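Sun 28 April

Small thread about what I do on the Messina project these days. My part is software only: gripper pose, jaw width, and the code which decides if a demonstration is good enough to train on.

1/ Table work looks easy until you check the labels. Our segmenter, Catum, must find the moment when the jaws start to close. For big objects it is fine. For thin ones the jaws travel nearly to the end before there is any contact, and Catum often marks the grasp too early.

2/ So I spent the weekend on thin things: spoons, sticks, chopsticks.

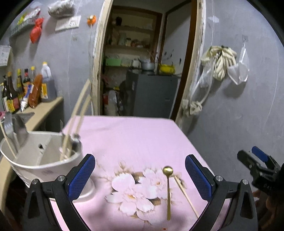

3/ The old rule used a fixed threshold on jaw width. I replaced it with a change in closing speed, measured over 39 samples. It is a simple idea and I should have tried it in November, when Gredside first complained about the early labels.

4/ I ran both rules on 1281 episodes. The new one disagrees with the old one in some 200 of them. I am now reading these by hand, slowly, with tea. Most are chopsticks.

5/ The second problem is pose. A patterned tablecloth gives the tracker many points to hold on to, but cloth can move when somebody pulls it. Then the map says the gripper moved and the inertial data says it did not. For now I trust the inertial data for short gaps – for long gaps I drop the episode.

6/ Third problem: neighbors. When several sticks share one holder, the planner has to choose one and come in without pushing the others. My cost function only knew about the holder. Now it also knows about every shaft near the approach line.

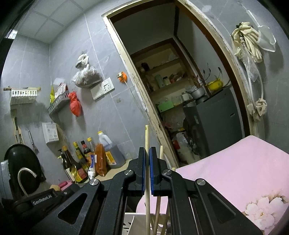
Jaws around one chopstick, with others close by in the white holder.

7/ Still open: the planner takes 5 times longer with the new cost. I think most of this is my bad caching. If someone at Stornstead has solved nearest-shaft queries in a better way, please write to me.

8/ The labeling script goes to the shared repo after I clean the names of variables. Some of them are not in English and one is not polite.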